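Zornby H5 Five-Finger Hands: Review After Two Months on a Humanoid

Posted Sep 2, 2020

We bought a pair of Zornby H5 hands to replace the two-finger grippers that our humanoid came with. The old grippers were from Erkmont, and they did fine with boxes and bottles. They did less well with furniture, and furniture is most of what we test. The H5 pair has now been on the robot for two months. We paid full price for both hands and the wrist adapters.

What you get

Each hand ships in its own case with a wrist adapter, a power lead, a data lead and a small bag of screws. The adapters fit our arms without any machining. The screws are short, and two of them would not bite on the left side until we swapped them for longer ones from our own drawer. The printed guide covers mounting well and says almost nothing about setup in software. For that you have to download a separate file from the support page.

First setup took us an afternoon. The hands have to be calibrated one at a time, and the calibration tool closes if it loses the connection for even a moment. We got through it on the third try. Later calibrations went faster.

Fingers and thumb

The thumb is the best part of this hand. It can stand straight up while the other four fingers reach forward, so the hand can go under the lip of a board and the thumb can come down on top. A two-finger gripper can pinch the same board, but it holds a small area and the board wants to twist around that point. With the H5 the load sits on the fingers and the thumb only has to keep it there.

Finger speed is adjustable. At the default setting the fingers close too fast for thin edges and tend to push the board away before the thumb arrives. We turned it down and left it there.

The table test

Our main test is a shared carry. The robot takes one end of a folding table, a person takes the other, and both lift on a spoken count. We like this test because a small difference in height between the two ends shows up right away as a pull on the fingers.

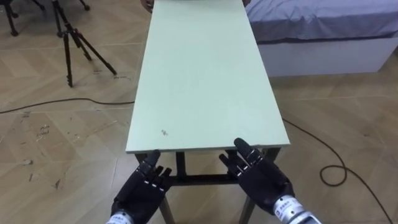
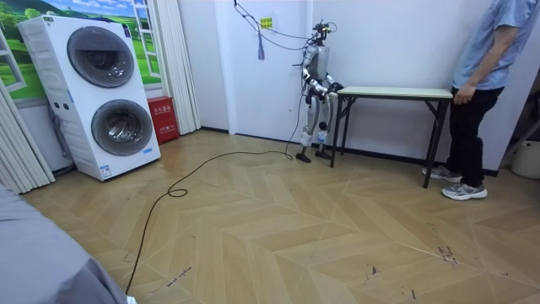

Table test with the robot at one end and a person at the other. First picture: both hands at the near corners of the tabletop.

We logged 308 lifts with the H5 pair over the two months. A lift counted as good if the robot kept hold with both hands until the table was back on the floor. By that measure 265 were good. Most of the others failed in the first moment, when the person lifted a little before the robot did and the edge slid forward out of the fingers. Slips in the middle of a carry were less common, and nearly all of them came before we slowed the fingers down.

The finish on the fingers is smooth, and I would have liked more grip from the factory. We tried thin rubber sleeves for a week. They helped on smooth tops but bunched up at the joints, so we took them off again. The lifts with sleeves are not in the numbers above.

Compared with the other two we have used

The Erkmont grippers are stronger for their size and much simpler. If your robot picks up the same part all day, stay with those. They have fewer things to calibrate and we never had one stop working.

We also had a three-finger hand from Chong on loan last November. It was quieter than the H5 and its software was better, but it was heavy at the wrist and the arms sagged when they were held out in front. The H5 is lighter and the arms hold their position well.

Problems so far

One finger on the right hand began to lag after 200 lifts. Zornby support asked for a log file and then sent a new finger module, which went in with one screw and one plug. Shipping took nine days. A spare would be worth having on the shelf if you use the hands every day.

The hands also get warm if you leave them holding a load. There is a temperature reading in the software, but no warning, so you have to watch it yourself. We now set the table down between runs and open both hands fully.

Zornby says to check the tendon tension every 1,000 cycles. We have done it once. It needs a special key, supplied, and both hands have to come off the wrists.

Should you buy them

For large flat objects, doors, tabletops and anything you need to hold from underneath, yes. For small parts I would wait for better software. We ordered ours through Sanville, who had them in stock and answered the phone when we called about the screws.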